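Mivora Pantry Label Kit

Labels that stay put, a pen that doesn't smear, and enough of both to get you through the whole kitchen

In stock. Ships from our Kinnear workroom, usually by the next Tuesday.

We started making labels because we were tired of peeling them. If you've ever bought a pretty roll of stickers, spent a whole evening writing out flour and sugar and oats in your best hand, and then found half of them curled up at the corners by the end of July, you know exactly what we mean. The kitchen is a hard place for a sticker. There's steam from the kettle, there's oil on everybody's fingers, and there's that one shelf over the stove that gets warm every single night. So we took our time with this one (a good deal more time than we'd planned, if we're telling the truth) and we're really pleased with where it ended up.

The Mivora kit is a box of 259 labels in four shapes, plus two pens and a little felt pad for smoothing everything down. The labels are a soft matte film with a peel-off backing. They take ink nicely, they wipe clean with a damp cloth once the ink has dried, and they come off in one piece when you change your mind about where the lentils live.

What's in the box

Small rounds, for spice jars and lids
Medium rectangles, for canisters and bins
Long strips, for shelf edges and drawer fronts
Date tabs, for the freezer and for leftovers
One fine pen and one medium pen, both black
Felt smoothing pad
A folded card with our favorite pantry lists on it

Choosing a finish

You can have the film in Cream, Slate or Clear. Cream is the one most people pick, and it looks lovely on glass and on painted wood. Slate is dark, so it comes with white pens instead of black ones. Clear is the quiet choice! It lets the container do the talking, and it's the one we like best for see-through bins and holders, where a solid label can feel a bit heavy.

If you're putting labels on clear plastic, go for a flat wall and stay away from tight curves and seams. The long strips sit nicely along the lower front of an upright holder, where you can read them without lifting anything down. Divided holders are a treat for this, by the way. Give each compartment its own small label and you'll always know which side the tea bags go on.
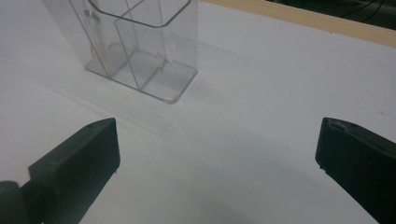

How to put them on

Wash the container with warm soapy water first and let it dry all the way. A quick wipe with a dry cloth won't do it, I'm afraid, as there's nearly always a film of something left behind. Write your label while it's still on the backing sheet and give the ink ten minutes. Then peel from one corner, set the bottom edge down where you want it, and smooth upward with the felt pad.

Try not to press hard in the middle first, which traps a bubble. If you do get one, lift the label back to that spot and lay it down again. The glue takes a full day to settle in, so you can move things around quite a bit on the first afternoon without hurting anything. After that day has passed, they're fine for hand washing. We don't recommend the dishwasher for any of our labels, and we'd hate for you to find that out with a full load of spice jars.

Taking them off again

Warm the label with a hair dryer on low for a few seconds and pull slowly, keeping it close to the surface. If there's a little tackiness left on the container, a drop of cooking oil on a paper towel will lift it, and then a bit of dish soap takes care of the oil.

Freezer note

The date tabs use a different glue from the rest of the box, made for cold. Please put them on before the container goes in the freezer, while it's still at room temperature. The rounds and rectangles aren't meant for freezing and will lift.

Refills and bigger rolls

Refill packs come in each shape on its own, so you won't have to buy a whole new kit when you run out of small rounds (and it's always the small rounds). For shops, cafes and anybody with a very serious cellar, the medium rectangles also come on a roll of 1000 or a roll of 3000. Rolls are Cream only for now. Slate is something we'd love to add once we find a core that doesn't mark the film.

Pens are sold in pairs. They keep best lying flat with the caps pushed on until they click.

Goes well with

Nimorell Shelf Risers, which bring the back row up to where you can see it
Mendska Drawer Cards, for baking tools and linens
Mivora Chalk Tags, for baskets and anything without a flat side

Returns

Unopened kits can come back to us within 30 days for a full refund. If you've opened yours and something isn't right, please write to us anyway and tell us what happened, with the finish and the kind of container you used. Most sticking troubles can be sorted out with a message or two, and we're happy to put a few replacement sheets in the mail.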